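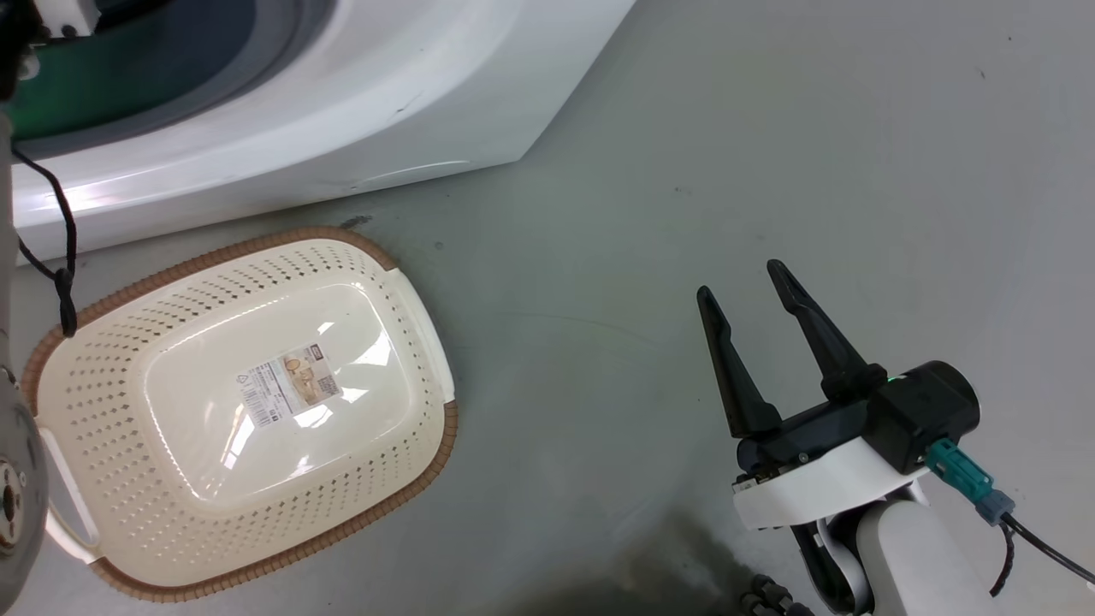
Page last changed: December 4, 2024

Questions I keep getting about the Feltdale sit-in

I've been writing about the sit-in outside Feltdale town hall since it started, and my inbox has filled up with the same handful of questions. So I'm putting my answers in one place! I live four streets away and I go past most mornings, so please read this as a neighbor's page and not as a newspaper.

What are they protesting?

The bus cuts. Back in June the council voted to drop the evening service between Feltdale and Eder, and to hand what was left of the daytime route to a private operator, Zivby. People who work late shifts in Eder lost their ride home. There's a second complaint about the fare going up, but when I talk to folks on the steps it's nearly always the evening buses they bring up first.

How many people are there?

It depends on the hour (and the rain). The permit allows 100 on the square at one time. The overnight group is much smaller, and the organizers cap it at 34 because that's how many cots fit under the awning.

Is it legal?

The daytime part, yes. It has a permit. The overnight part is where the argument is. The council says the permit ends at ten at night, and the organizers say it doesn't mention tents or cots at all. I've read it twice and I can see how both sides got there. I'm not a lawyer, though, so don't quote me in court!

Will the police clear the square?

I don't know, and I'd be careful with anyone who says they do. The council's last notice said talks would come first and that "other steps" would be looked at if the talks fail. It gave no date. The rumor about vans parked behind the library has gone around three times now and I've walked over each time. No vans.

Who is doing the talking?

Two people from the riders' group, two council members, and someone sent by Zivby who sits in but doesn't get a vote. They meet in the Tudamum building on the corner, which both sides agreed on after a silly amount of back and forth about chairs and doors and who'd walk in first.

What about the petition?

It had 2,298 names when it was handed in. The council has to debate any petition with more than 2,000, so that box is checked, but the debate hasn't been put on the calendar yet. You can't add your name to that one anymore. Sorry!

Can I get past to pay a bill or pick up a form?

Yep. The side entrance is open the usual hours and the ramp is clear. Allow a few extra minutes.

Is the $50 fine real?

It's real, but it's for blocking the road, so standing on the square won't get you one. Stay on the paved side of the posts and you should be fine.

Whose side are you on?

I want the evening bus back, and I've said so since the start. I still try to print what the council sends me, including the bits I grumble about. If I've gotten something wrong, write to me and I'll fix it here and change the date at the top.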